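Play Kitchen Table: Gallery

Posted 19 December 2019 by Milan Van Beek

These are pictures of the play kitchen set we keep on the white table at Hinojosa. The set was put together over a couple of years from three places: the dishes came from Grirkeo, most of the food is from Fusoma, and a few odd pieces came in a mixed box from Ullov in August. I have added a line or two to each picture for people who want to see how the pieces look together before they put together a set of their own. 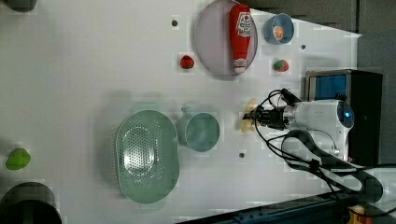
The dishes were picked for color first. We wanted soft shades for the kitchen pieces and strong ones for the food, so that a small item is easy to spot on a large plate. Grirkeo sells plates in several sizes and we took one of the big ones in gray. The red ketchup bottle fits on it lying down, with room left at the sides. The light green colander and the mug are close enough in color to pass for a pair, though we bought them months apart.

The full catalog runs to 300 pieces and we own 20 of them. That has been plenty. A table with too much on it gets pushed into one pile, and then the plate and bowl end up under everything else. What we do now is keep the larger things out and rotate the food.

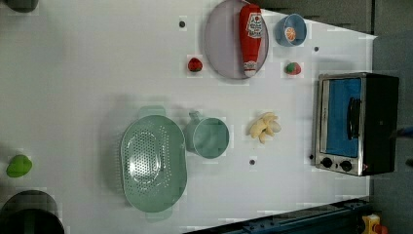
Toaster oven at the right, bananas next to the mug. The inside of the oven is blue.

The oven is the largest piece in this part of the set and the one people ask about most. It takes up a good part of one side of the table, so the dishes go toward the middle. I would not buy a bigger one for a table this size.

The food comes as single pieces and it wanders. Strawberries are the worst for this — they are small, and they roll under the shelf. We bought spares at the start and have gone through two of them.

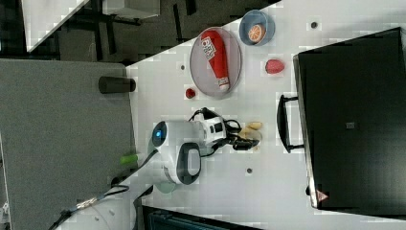

Orange half in the blue bowl, ketchup on the gray tray, strawberry below the bowl.

The orange half gets put in the bowl more often than any other food. It sits well there and shows its cut face. Other fruit works too, but anything long hangs over the rim.

For cleaning, we use a damp cloth and a little dish soap on the food, and wash the dishes in the sink. The colander needs a brush for the holes. Do not soak anything with a printed label. We lost the label on an earlier bottle that way and Fusoma did not sell it separately.
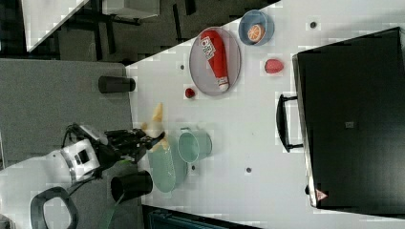 Storage is simple. Dishes are stacked at the bottom of the bin, food goes on top in a cloth bag, and cups go in last — they are light and can take up whatever space is left. The list of pieces is taped inside the cupboard door under number 995. If you borrow the set, check it against the list before you bring it back, and leave a note for me if something is missing.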